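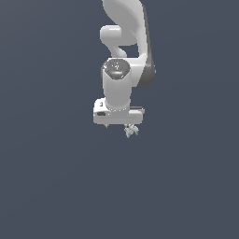
4. Loan Spells and the Arithmetic of Patience

Wian Dlamini
April

Figure 1. The arm, pointing downward, against a plain background.

Clubs like to say that a young forward on loan is "getting minutes." We took them at their word and went looking for the minutes. The sample for this section covers 31 loans out of two clubs, Darier and Tallitz, over 3 seasons. Both clubs publish lineups, and both publish a good deal of optimism, which we did not try to code.

Of the 31 players, 16 started fewer than half of the league matches for which they were available. The usual defense is that training with a new group has a value of its own. It may. Our interviews with coaches at the borrowing clubs produced plenty of warm words on this point and one admission, from an assistant at Flaltoncombe, that he had trouble recalling which of two loaned wingers was which.

Position matters more than we expected. Full backs and central defenders who won a place in the first month tended to keep it. Forwards did not enjoy the same calm. A striker who failed to score in his first few starts was moved to the bench, then to the wing, and in one case to left back during a cup tie, where he played rather well and was never asked to do it again. Managers at smaller clubs are hired to win on the weekend, and a borrowed teenager's finishing is somebody else's long-term project.

Recall clauses complicate the picture. Tallitz used them freely, bringing players home in midseason whenever the senior squad ran short, then leaving them on the bench once it filled up again. Darier wrote the same clause into nearly every agreement and hardly touched it. We found no clear gap in later first-team appearances between the two approaches - a result that pleased neither club when we shared an early draft.

Castaño's model of loan value treats every minute on the field as equal. We kept that rule so our results could be set beside the earlier ones, though it means that stoppage time in a settled match counts the same as the opening minutes of a derby. A weighted version is given in Section 5. It changes the order of the players and leaves the general gloom intact.

Injuries were handled by removing any match the player missed through a reported knock. Club injury reports are a literary form, and we have read them generously.

Related items
Buy-Back Clauses and Who Remembers Them
Goalkeepers on Loan: A Study in Sitting
Does a New Manager Bounce Reach the Youth Team?
Shirt Numbers and First-Team Expectations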